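What I Saw at the Robot Open Day
by Maritza Urrego

February 9, 2023

Hi again, curious people! If you read my last page you know I love poking my nose into places where things get built or fixed or taken apart. This time I got to go to the open day at Rollireck, a workshop where robots are learning how to take old computers to pieces. Yes, taking them apart is a job! And it's harder than you'd think.

I went in through a big rolling door, got a sticker with my name on it, and was handed over to Eugeniusz Czarnecka, who runs the demonstrations. There were 10 of us in the group, mostly kids, and one boy asked if the robot could do homework before we'd even gotten our safety glasses on. (It can't. Eugeniusz checked with a very serious face.)

The robot is called Boto. If you're picturing a shiny person with glowing eyes, nope! Boto is an arm. It has joints like your shoulder, elbow and wrist, and at the end there's a gripper, which is a kind of hand. Try this: hold your arm out, tuck in all your fingers except your thumb and pointer, and pick up a pencil. Now do it with your eyes closed. Tricky, right? Boto has a little camera near its wrist, so it sees what its hand is doing from very close up.

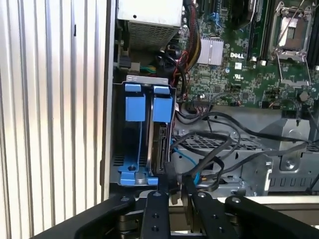

Now, why would anybody want a robot to open up a computer? Well, computers are full of metal and plastic that can be used again, and sometimes whole parts still work fine. The hard drive, for example, is where a computer keeps your drawings and games and photos even when it's switched off. The motherboard is the big flat board that all the other parts talk through, like a town with tiny roads. And a heatsink is a piece of metal with thin fins that helps carry heat away from a chip. You have to know which is which before you start pulling!

Cables are the worst, Eugeniusz told us. A metal box always keeps its shape, but a cable flops around and hides things behind it, and it never lies the same way twice. You and I just push it aside without thinking. A robot has to work out where the cable is, where it's going and what might be underneath, and it has to be gentle the whole time.

So how does Boto learn? Practice, practice, practice! The team has saved 3,168 tries so far, the good ones and the bad ones, and a program called Dagdag sorts through them. I asked how many were bad and Eugeniusz laughed and said 377 of them were just Boto closing its fingers on air. I felt so much better about my piano lessons after that.

We got a turn too, with a pair of kitchen tongs and a box full of string and wooden blocks. You had to get the blue block out without moving the string. I did terribly! A girl called out "go in from the top!" and she was right, it was way easier.

Want to try it at home? Get a shoebox, some yarn, a few blocks and a pair of tongs, and ask a friend to mix it all up. Please don't open a real computer, though, even an old one that's unplugged. Some parts inside can still hold electricity and give you a nasty shock, so leave that to grown-ups who know how.

The next open day is later in February, and there's a drawing table for the little ones. If you go, say hi to Boto for me!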